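机器会不会擦桌子：和斯文娅·奥特纳聊了一下午

2018年10月3日

约斯文娅·奥特纳（Svenja Ortner）见面之前，我在邮件里问她，家里有没有扫地机器人。她回了一个字：有。过了两分钟又补来一封：“现在归猫用。”

她在Relell做了六年抓取，再之前在一家叫Ruchti的洗衣设备厂管过传送线。两份工作加起来，她大概比多数人更清楚一件衬衫有多难对付。我想问的事很俗气：机器到底什么时候能替我做家务？她听完先去倒咖啡，倒了很久。

“你说的家务是哪一件？”她坐下来反问。我说叠衣服。她摇头。我说洗碗。她说洗碗早就有机器了，立在厨房里，方方正正，人人都嫌它不算机器人。“你不满意，是嫌它不会自己把碗从桌上端过去。端碗那一段才是我的工作，也是我掉头发的原因。”

Relell去年给一家连锁超市做过试点，项目叫Stikix，任务是夜里给货架补货，只补罐头。罐头是奥特纳亲自挑的品类：圆的，硬的，摔了也没人哭。五月开工，第一周机械臂码了2603罐，超市经理很高兴，请大家吃了蛋糕。第二周供应商给罐头换了一种反光的包装纸，机械臂在货架前面站了一夜。

“一罐都没放？”

“放了13罐。”她说，“放得非常整齐。”

那个经理后来雇了一个大学生上夜班。大学生不怕反光，缺点是会请假。奥特纳说这话时没有不平的意思，她觉得经理算账算得对。一条臂加上底座、视觉和维护，头一年的钱够请那个学生干到毕业，还能让他读个硕士。

我提到最近看的一段演示视频，一台机器给客人递毛巾，动作很优雅。她问我视频多长，我说一分多钟。她又问有没有剪过，我说没留意。“下次留意一下窗外的光。”她说，“要是第一次伸手时是上午，递到客人手里天黑了，那条毛巾走得可不近。”

她自己也拍过这种片子。那是在Cesico的展台上，要求是让机器从篮子里取一只袜子。排练了78次，正式那次取出来两只。台下鼓掌鼓得很热烈，以为它会配对。
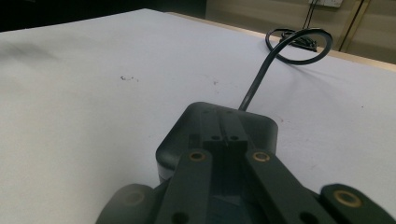

奥特纳现在把大部分时间花在手上，准确地说，是花在夹爪上。她的看法是，手臂这些年已经够好了，脑子在长进，最后那几厘米还是一团糟。手持的夹爪是由人握着去干活的，人怎么夹，夹的时候犹豫不犹豫，都由它带回去给机器学。我低头看了一会儿白桌面上的那一只：深灰色外壳，圆角，后面两根平行的连杆，上端各嵌着一个黄铜色的衬套，一根细细的黑线从壳子后上方伸出去，在靠近桌子远端的地方绕了个松松的圈。我得说，它不太像会替人类解放双手的东西，更像一件订书机的远亲。奥特纳倒不介意这个比喻。“订书机很了不起，”她说，“订书机干一件事，干成了。”

我指着桌上那一小撮深色的斑点，问机器能不能把它们擦掉。这个问题我自以为很简单。

她列了一串反问，语速比之前快不少。那是脏东西，还是桌面本来的花点？是碎屑还是墨点？碎屑要扫，墨点要蘸点什么去蹭。蹭多大力气？蹭掉了怎么知道，没蹭掉又蹭几下算完？抹布在哪里，上次用完是谁放的？“你母亲看一眼就动手了，”她说，“她要是把这些步骤写下来，够我们组做到明年。”

我说我母亲会顺便把我的杯子也收走，不管我喝没喝完。

“那个我们会。”奥特纳说，“收走没喝完的杯子，机器现在就能做得很好。”

说到底她是乐观的，只是乐观得很小气，要一件一件地给。仓库里搬同样大小的箱子，行，已经在搬了。饭店后厨把盘子按尺寸分摞，两三年，前提是厨师长别突然喜欢上方盘子。工厂里拧螺丝，早就行了，螺丝没掉到地上的时候。至于家里，她只肯谈“某个房间里的某一件事”，而且房间最好别养猫。

我问叠衣服呢，总得给读者留点盼头。她想了想，说Ruchti当年有一台折毛巾的机器，折得又快又平，每小时3000条，唯一的要求是有人把每条毛巾的两个角捏好，递进去。两个工人站在机器前面捏了一整天的角。厂里的宣传册管这叫全自动。

“我刚进厂的时候觉得这很好笑，”她说，“现在我每天上班，研究的就是怎么捏那个角。”

有没有进展？有一些。棉的比化纤好捏，干的比湿的好捏，深色的衣服放在浅色的台面上，又比反过来好找边。她们组里有人能讲四十分钟毛衣的领口，讲到后来声音会抖。浴袍暂时没有人愿意碰，因为腰带。

我又问她家里谁叠衣服。她说她和丈夫轮流，轮到她的那一周，衣服一般堆在椅子上。

“椅子也是一种存储方案，”她说，“取用率很高，我们在仓库里推荐过类似的。”

走之前她送我到电梯口，路过茶水间，水池里泡着几只杯子，墙上贴了一张纸，请各位同事自觉清洗。我问这张纸贴了多久，她说她来的时候就有了，中间换过一次，字号大了些。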